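The case against dark finishes in rented kitchens is mostly a case about maintenance intervals, and it is rarely put that way. Letting agents in Erkport treat colour as a matter of taste. It should be treated as a running cost.

A near-black surface returns very little light. Limescale, flour and fine scratches are all paler than the background, so each mark is seen at full contrast. The same marks on a mid-tone surface would pass inspection. Hằng Triệu, who manages 18 flats for Guerreiro, logs 2 complaints on dark units for every one on light units of the same age.

Dark brown and black surfaces, with a panelled door last:

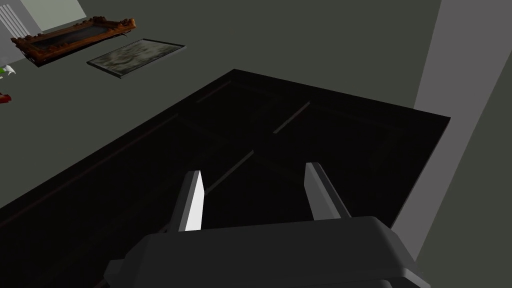
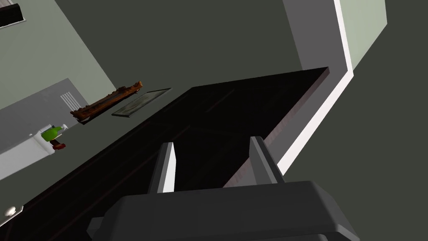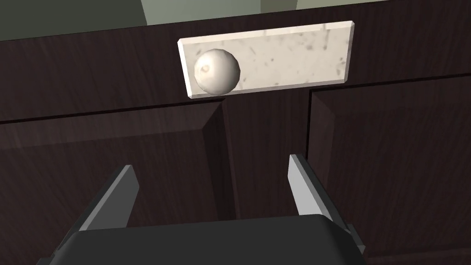
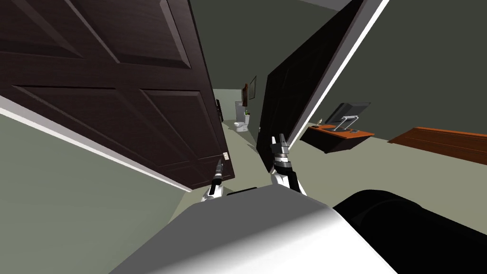
The usual reply is that dark finishes hide wear. They hide stains from tea and oil – that much is fair – but deposit agreements are seldom disputed over tea. They are disputed over scratches and chipped edges, where a pale core shows through a dark skin.

Lighting makes matters worse. A dark room needs more lamps for the same working level, and the tenant pays for them. I would ask landlords to state the finish in the listing, along with the cleaning schedule, and to stop charging for marks that a paler finish would have concealed.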